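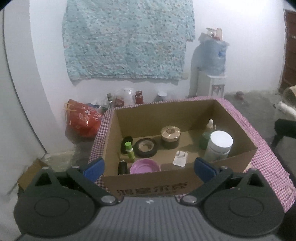 La caja con borde de tela a cuadros, con el pegamento y la cinta negra.

Anneliese Görtz guardaba las cosas pequeñas de la casa en una caja de cartón con el borde forrado de cuadritos rosas y blancos, y decía, cuando alguien le preguntaba (y en Nultden preguntaban mucho, sobre todo en noviembre, que allí es un mes larguísimo), que una casa se sostiene con lo que cabe en una caja así.

Aquel miércoles llamó a la puerta Abdelilah Ouali, el vecino del 26, con una taza rota envuelta en un paño.

—Era de mi madre —dijo—. La trajo en el tren, en las rodillas, todo el camino.

Anneliese le hizo sitio en la mesa, puso agua a calentar y estuvo un buen rato mirando los pedazos, con las gafas en la punta de la nariz, como miraba su padre los relojes en el taller de Beneck.

—Con pegamento de papel no vamos a ninguna parte —dijo al fin—. Pero Dirk Vogler me debe un favor desde la boda de su hija.

Se pusieron los abrigos y bajaron juntos la cuesta, despacio, hablando de madres y de trenes, y el agua se quedó hirviendo sola en la cocina.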